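What we've been up to: a new look for Clevis

Hi all,

It's been a busy spring over here at Stukico, and I finally get to tell you about the project that ate most of my April. Clevis, the family hardware supplier that a lot of you know from the trade shows, has a new logo, a new catalog and a brand new website. I'm so happy with it!

When Maya Rawashdeh first called me, she said she wanted "a quick refresh." Then she emailed over the old site. It had 800 product pages, 9 different versions of the logo (one of them was stretched sideways, poor thing) and a contact form that went to an inbox she'd lost the password to. So we had a longer chat, and the quick refresh grew a bit.

We started with the name itself. Clevis is a great word – short, sturdy, a little odd – and the old logo buried it under a gear and a swoosh. Anoma Weerakoon on our team drew 20 versions by hand before we opened the computer at all. The one Maya picked was number four. I had been rooting for number eleven, but I've come around.
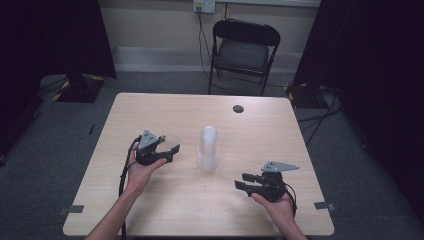

Two grippers and a clear cup on the tabletop.

Color was the part we argued over. The old green had been on their trucks forever and I wanted to drop it. Maya's dad did not. We ended up keeping the green, making it darker, and pairing it with a warm off-white that prints nicely on cheap paper – a big deal when you mail 3,581 catalogs at a time.

The website took the longest. We cut the menu way down, rewrote the product descriptions so you can tell one bracket from another, and put the search box where your eye goes first. Phone orders still matter a lot to them too, so the number sits at the top of every page in nice big type.

The new site went live on 13 May 2021, and I've been clicking around it ever since like a proud parent. Go take a look, and if you spot a typo, please tell me before you tell Maya.

Next up is packaging for Pluso, plus some early sketches for Salehi. I have one summer slot left for a small branding job, so just hit reply if you've been thinking about it.

Talk soon!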